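4. Setting Up and Loading Your Lirero Dish Rack

Now for the fun part! Your rack is out of the box and the end section is on, so let's find it a good home.

1. Pick a flat spot with a little space on every side. A countertop or a sturdy table works equally well.
2. Set the rack down and press lightly on each corner. If it rocks, turn it a quarter turn and try again – older tables are rarely as level as they look.
3. Wipe the wires with a soft, damp cloth before first use.

Note: If you plan to use the rack on a wooden tabletop, lay a folded towel underneath whenever you load wet dishes.
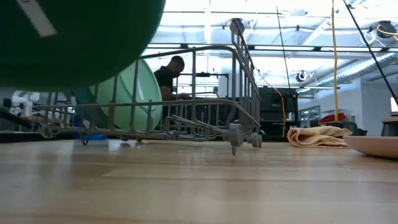

Plates go in first, and they go in standing up. Start at one end and work toward the other, and you'll be amazed how much fits.

4. Slide each plate in on its edge. A slight lean is fine, and it helps the water run off.
5. Leave a gap between plates so air can get through.
6. Put bowls in next, tipped forward so they don't collect water.
7. Save small items for last and tuck them in low, where they won't tip.

Caution: Do not lift or slide the rack while it is loaded. Take the dishes out first, heaviest ones before anything else.

Caution: Keep the coated wires away from hot burners, and never scrub them with steel wool. A nick in the coating can let rust in.

Once a week, empty the rack completely and wash it with warm water and dish soap (an old toothbrush is great for the corners!). Dry it well before putting it back. For replacement feet, ask for part 622 and see Section 6 for how to fit them.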